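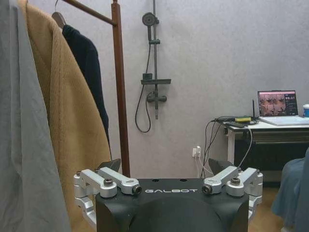
Section 2: Planning and budgeting for a practice room

Read this section before you ask for quotes. It covers the room, the props and the small items that sit outside the price of the robot. Arms, grippers and the service plan are priced separately in the Rekari order form.

2.1 Before you order

1. Choose the tasks for the first year and write them down. Hanging up and taking down clothes is a sensible first task. Leave bathroom tasks until the hanging work is steady, but plan the wall for them now.
2. Measure the room, including the doorway the robot will come in by.
3. Find every wall outlet and mark it on the floor plan.
4. Send the plan to Selma Kos at Prendergast. She will return it with the work area marked.

Note: Send the plan even if the room is still rented to someone else. A revised layout is free until the order is placed.

2.2 The clothes rack

1. Buy a freestanding rack with a plain horizontal rail. Racks with sliding or folding rails move under load and should be avoided.
2. Choose a rack with a low shelf if you expect to add shoes later.
3. Buy wooden hangers with metal hooks, all of one model. Order spares in the same batch, as the neck thickness can change from one batch to the next.
4. Set aside clothing of different weights and colours. Used coats and jackets are fine. Wash them first and remove loose buttons. 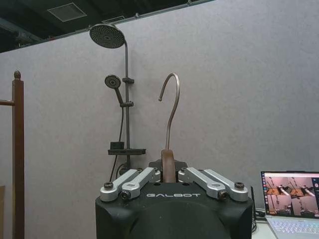

Figure 2. Wooden hanger gripped at the neck, hook upward.

Allow $2000 for props and furniture in a single room. The Trulgate site spent $1239 on its first purchase and came back for a second desk, more hangers and a heavier rack, so the lower amount should be treated as a starting point only.

Caution: Do not hang garments with long cords or belts until the operator has been trained. Remove belts and store them outside the work area.

2.3 Fixtures

1. A shower set used for practice can be mounted without plumbing. Get this agreed in writing with the building owner before drilling.
2. Ask the installer to fix the riser to a solid backing. Thin partition panels need a board behind them.
3. Keep the rack and the shower set on the same side of the room if you can. The robot then needs less floor to reach both.

Note: Plumbed fixtures are outside the scope of this guide and need a licensed trade.

2.4 Power, desk and cabling

1. Put the operator's desk near a wall outlet, with room for a laptop and a chair.
2. Budget for power boards, extension leads and floor cable covers. Some 40 metres of cable is usual once the desk, the robot and the chargers are all counted.
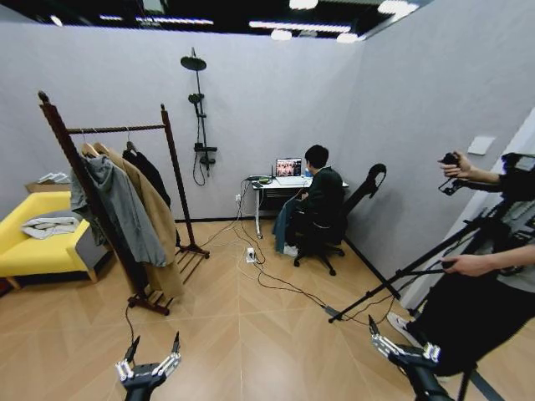
3. Order the cable covers with the leads. They are often left off the first order and take longer to arrive than anything else on it.
4. Leave standing room for a second person beside the work area. If you plan to film, add the tripod and other camera gear to the budget now.

Caution: Walk the floor before each session and move any lead that crosses the path of a person or the robot.

2.5 Running costs

Include the following in the yearly figure:

Replacement hangers and garments
Laundry
Finger inspection and bolt checks – see Section 6
Operator hours, including set-up and pack-down
Rent and electricity

Multi-site buyers should ask Ximena Lozano for the shared parts list. Orders for the current budget year close at the end of February.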